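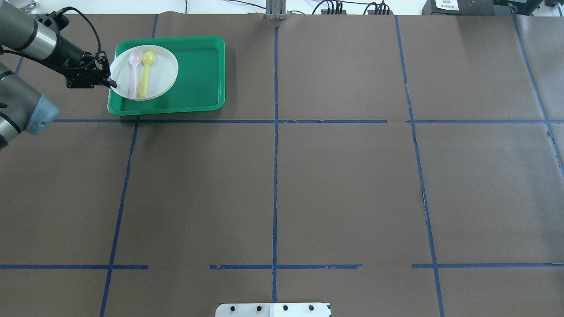
Why would anyone need to set the same plate down that many times, asked a parent who wrote to us after our open evening in November, and couldn't you simply tell the arm where the plate is? We have been answering that letter, in one form or another, ever since, and it seems as good a way as any to introduce ourselves.

About Zeststead

Zeststead is a small teaching workshop in Misalport. We run evening and daytime courses for adults and older teenagers who want to learn how robot arms are taught everyday jobs, and in between courses we do the teaching ourselves, for our own projects and for a few partners. Most of our days go into gathering examples. An example, the way we use the word, is one complete go at a small household task, carried out by the arm while one of us guides it, and saved from beginning to end so that a learning system can study it later along with all the others.

So, to the letter. Yes, we could tell the arm where the plate is, and for that one spot on that one table it would do very nicely. Then somebody would put the plate a hand's width further over, or turn the tray, or lay the spoons the other way around, and we would be back where we started. People's kitchens are like that all day long. What we want is an arm that has met so many plates in so many places that the next one is nothing special, and the only road to that we know of is a long and rather homely one: set things out, guide the arm through, clear up, set them out a little differently, and go again.

How we came to be here

We began with one arm, one folding table and a great deal of optimism. The first home was a rented room above a bicycle shop, where the floor shook whenever a delivery came in, and we threw away a whole month of work before we understood what was going wrong. We moved to our present building on the harbor side of town the following spring. It has a solid floor, tall windows (lovely to look at, a nuisance at sunset, hence the blinds) and enough space for our learners to work without bumping elbows.

The name comes from the street, by the way. Visitors often guess it has something to do with lemons, and we have stopped correcting them.

The table-setting course

Our best-loved course, and the one most people start with, is built around laying and clearing a table. We call the project Flurnach, after the village where the first version of it was sketched out over a very long lunch. There is a tray, there is a plate, there are spoons, and over the weeks you learn to guide the gripper to the rim of the plate gently enough that whatever is on it stays put. It sounds like nothing at all! Then you sit down and try it, and you find that you have never once thought about how you pick up a plate.

We lay our tables out in brown paper and blue tape. The tape gives us sections, and the sections give us a plan for the session: the tray goes in one part of the table for a while, then in another, so that we don't drift into putting it wherever our hands like best. Everybody has a favorite spot, and it takes a new learner only an afternoon to discover theirs. The paper wrinkles and has to be changed now and then, but we have grown fond of it, and a few creases do no harm to a system that will have to cope with tablecloths one day.

The dishes are bright on purpose. Pink and yellow spoons and a green tray are easy to tell apart when you are going back through a long afternoon of examples, and they are cheerful company too. Plainer pieces come in later in the course, once a learner is steady.

So far the Flurnach collection holds 3056 finished examples, of which 421 were made by learners in their very first course. We are proud of that second number. Every one of them was looked over by a tutor and kept because it was good enough to keep.

What we hold on to, and what we don't

We keep the slow ones. We keep the ones where the learner stopped, thought about it and came in again from a better angle, and a system can learn a good deal from a sensible second try. We set aside the goes where somebody's sleeve got in the way, or where the task was left half done, and we write down the reason in plain words next to each. Learners are sometimes shy about their discards. Please don't be. Our tutors have boxes full of them.

We also ask everyone to take breaks. Guiding an arm is quiet work, and the mind wanders before you notice. Sessions run for 90 minutes with a pause in the middle, and there is tea, and usually something baked.

Working with others

For the past two years we have shared our examples with Rey, a small firm down the coast that is building a kitchen helper for people who find it hard to grip. They test on their side and write to us about where the helper gets stuck, and we plan the next round of sessions with their notes pinned up over the sink. We enjoy those notes very much, even the gloomy ones.

Joining us

Each course takes 54 hours in all, spread over one term, and needs no background in computers. Some of our steadiest hands have come from sewing, cake decorating and piano tuning. If you can be patient with a spoon, we would love to have you. You are welcome to come and sit in on a session first; write to the office and we will find you a chair near the table and let you have a go at the controls before you leave.

Page last updated Apr 4, 2020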